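Mallex nav sync, August, 4 pm

Me (Fouzia) on notes again! Hendrik, Iwona and Witold here, Leokadia dialed in.

Planner: Witold's new cost map merged, and replanning feels way smoother in sim. He wants one more pass on the recovery behavior before we tag it.

Perception: Iwona labeled 1,300 frames (go Iwona!) and the segmenter still mixes up slab joints and curbs. She'll lower the edge weight and retrain. We argued a while about whether parked scooters should be one obstacle or many. One, for now.
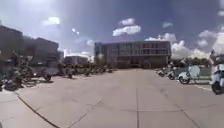 Plaza view, scooter rows left and right, a slab joint running toward the building.

To do: Hendrik fixes the log viewer, I write up the joint/curb cases, Leokadia reviews Witold's branch.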